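Wuststead parade floats, early years: deck construction
Print this thread | E-mail this thread

magbanua_k
The March newsletter says the first festival had 5 floats, all on hay wagons. The club ledger lists 247 feet of planking bought for decks. That is too much for five wagons.

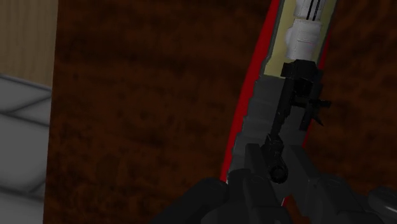
deckhand49
Planking was sold by board feet, so 247 may not be length at all. Check the unit column. Also check the finish. The ledger has "dark stain, two coats," and if that came out reddish brown with near-black patches, like the wood here, it would read as solid black in the old parade prints.

Diễm Hoàng
Disagree on the unit. The same clerk wrote "bd. ft." on the Rulora float invoice. He knew the difference.

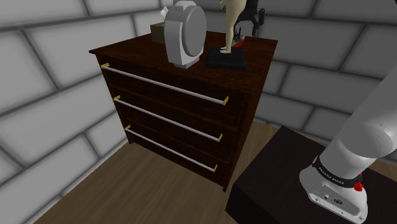 On that invoice the deck is entered separately from the skirting, and the skirting is in plain feet. I would read the 247 as skirting.

deckhand49
Skirting was crepe paper until the third parade.

Diễm Hoàng
Paper over board. See the Bestico float, entry 49.

magbanua_k
Entry 49 is a tractor rental in my copy. Which ledger are you using?

Print this thread | E-mail this thread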